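January 2, 2017

Happy new year to you all! I had meant to write this up before Christmas, but the house filled with relations and the laptop got put on top of the wardrobe, and there it stayed until this morning. So it's a slightly stale account of what I did with my autumn, which was to learn how to make soup properly, at my age.

Some of you will remember that I moved to Skendton in September and was rather sorry for myself. The kitchen is the size of a generous cupboard, the oven runs hot on the left, and I'd given most of my pans to my nephew. What I did still have was one big pot with a lid that doesn't quite match it, and so soup it was. Soup for lunch, soup for supper, soup in a flask for the train (I don't recommend lentil on the train).

My mother's soup was a thing of mood. She put in whatever was going soft at the bottom of the basket and boiled it until it gave up, and we ate it with bread and were glad of it. I had always done the same. Then I found a little spiral-bound book called Gustari in the charity shop on Grammont Road, for 79p, and read it in one evening with my feet on the radiator. It's full of soups, sour ones mostly, with cabbage and barley and beans, and the writer is terribly strict. You're to cook your onions for far longer than you think. You're to salt them at the beginning, then leave the salt alone until the very end. I grumbled all the way through and then did as I was told, and I've hardly made a bad pot since.

The one I come back to is the bean and barley. It takes 500 g of white beans, soaked overnight, three onions, two carrots, a stick of celery if you like it (I don't, much), a good handful of barley and the juice of a lemon stirred in after the heat is off. The beans want a slow simmer, and I mean slow, with the lid tipped a bit. I once went off to answer the door to the man about the gutters and came back to a pot of paste. We had it on toast.
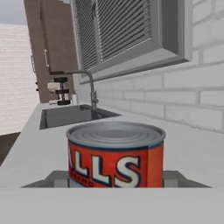
Timo Eichhorn wrote to me after my last post to say that I was making far too much fuss about soaking, that he had never soaked a bean in his life, and that an extra hour on the stove does the same job with none of the forward planning. He also thinks barley is a waste of a good soup and would have me use small pasta. Well, Timo, I tried it your way, and I'll grant you the beans were perfectly nice, though a few had split their skins. The pasta I can't agree with. By the second day it had drunk up every drop in the pot.

I do think the second day is when the bean and barley is at its best, by the way. Let it down with a splash of water when you warm it and taste it again for lemon.

Next on my list is the beetroot one on the last page, which someone before me has marked "Mrs Mykhailiuk, more dill" in green biro. I've bought the dill already, a great bunch of it, and it's standing in a mug on the windowsill waiting for me to get to the shop for beetroot.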